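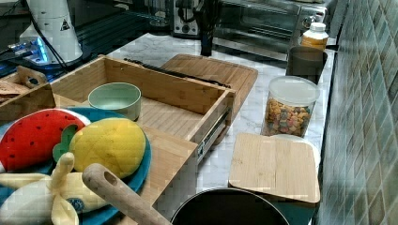 Kitchen Storage and Fittings
Unit 7: Slides, inserts and rails
Notes by Traian Jitaru

7 min read

7.1 Scope

This unit covers the small hardware of the kitchen: the parts that let storage move, and the parts that hold a bar or rail away from a surface. Carcass construction was dealt with in Unit 5 and is not repeated. Hinges are left to Unit 8.

Terms are used as follows. An insert is any open box or tray that divides a drawer. A slide is the metal running gear at the side of a drawer or pull-out. A rail is a straight bar held at one or more points along its length. A post is the part that carries the rail, and a flange is the plate at the base of the post.

7.2 Slides

A side-mounted slide consists of an outer member fixed to the cabinet, an inner member fixed to the drawer and, in the full-extension type, a middle member between them. The members run on balls held in a cage. The cage keeps the balls spaced and prevents them from collecting at one end of the track.

Single-extension slides leave the back part of the drawer under the worktop when open. This is acceptable for cutlery and poor for anything stored in depth. Full-extension slides bring the whole interior forward, at the cost of some width on each side. The width lost must be taken from the drawer box and never from the cabinet opening. Students regularly get this the wrong way round in the measured exercise.

The load rating printed on a slide is for the pair, with the load spread evenly. The Grudar pair used in the workshop is rated up to 34 kg. A drawer of pans loaded mostly at the front will feel heavy at full extension well below that figure, and the rating should be read with this in mind.

Points to check on a slide before fitting:
- both members of a pair are the same nominal length
- the cage travels freely from end to end
- no ball is missing or flattened
- the release lever, if there is one, returns by itself
- the track is free of sawdust and old grease

Do not oil a dirty track. Wipe it out first with a dry cloth, then with a cloth slightly damp with white spirit, and apply a thin film of light grease to the ball path only.

7.3 Inserts

Bamboo is now common for inserts, boards and lids. It is supplied as strips glued side by side, so the grain on a finished face shows as close parallel lines. It is hard and takes a clean edge. It also moves with moisture, across the strips more than along them. An insert made to the exact inside width of a drawer in a dry month may bind later in the year.

Allow a clearance of 2 mm at each side. If the insert then slides about, place a thin cork pad under it at the back. Packing it tight at the sides defeats the clearance.

Slatted floors have advantages over plain ones. Crumbs fall through, air reaches the underside of whatever is stored, and a damp bowl or lid dries faster. They are slower to clean. The slats must be close enough together to carry the foot of the smallest dish, or small items will tip.

Long utensils are the usual difficulty. A spatula or ladle longer than the insert ends up resting on the rim and stops the drawer from closing. There are two ordinary remedies: turn the insert so that its longer side runs front to back, or move the long pieces to a rail. A drilled hole near the end of a handle is there for hanging and is a good sign that a rail will do.

Boards and flat lids are best stored on edge. Laid flat they take the space of everything that cannot then be put on top of them, and the lowest one is always the one wanted.

7.4 Rails, posts and flanges

A rail is only as good as its fixing. The load on the bar is carried through the post to the flange, and from the flange to the screws. The further the bar stands from the surface, the greater the pull on the upper screws for the same load. A short post is therefore stronger in use than a long one of the same section, but it leaves less room for the hand and for the thing being hung.

Posts are either straight or flared. A straight post meets its flange at a sharp corner, and grease and dust settle there. A flared post widens towards the flange and is easier to wipe. Where the post meets the bar there is often a collar, a short sleeve of larger diameter than the bar itself.

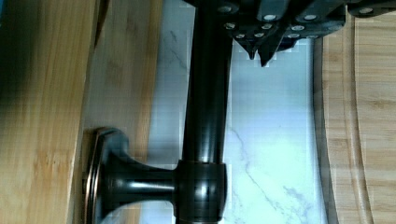 Fig. 2. Rod, collar and flared post in a dark glossy finish, with the oval flange seen at a steep angle. Note the coppery-bronze line at the flange rim.

Dark finishes need some care in specification. A bronze or black finish may be plated, lacquered or powder-coated, and the catalogue name does not always tell you which. On many dark finishes the colour lightens first at rims and corners. On others a lighter edge is part of the design. Compare with an unused sample before recording it as wear.

Clean dark fittings with warm water, a little washing-up liquid and a soft cloth, then dry them. Scouring powder, wire wool and descaler are excluded. Gloss finishes show water marks along the top of the bar, where drops sit longest.

7.5 Setting out a rail: worked case

Ville Rissanen's wall plan gives a clear run of 1,586 mm between the window reveal and the tall cupboard. A post is wanted near each end and one in the middle.

Set each end post in by 150 mm from its side. The remaining distance between the end posts is 1,286 mm, and the middle post falls at 643 mm from either. Mark all positions from the same side. Marking the two halves from opposite sides lets a small measuring error show up at the centre post, where the bar will then refuse to sit.

Drill the end positions, fit the posts loosely, offer up the bar and only then mark the screw holes for the middle one. Tighten in the order end, end, middle.

7.6 Preparation for the practical

Read the data sheets for the Grudar slide and the Mirnex rail set. Bring a steel rule, a pencil and a small level. Before the session, measure one kitchen drawer at home and note:
- inside width at front and back
- usable height below the rail above
- extension when fully open
- the longest utensil kept in it

Enter the measurements on the sheet at the back of the unit folder. Widths at front and back are to be recorded separately even where they agree.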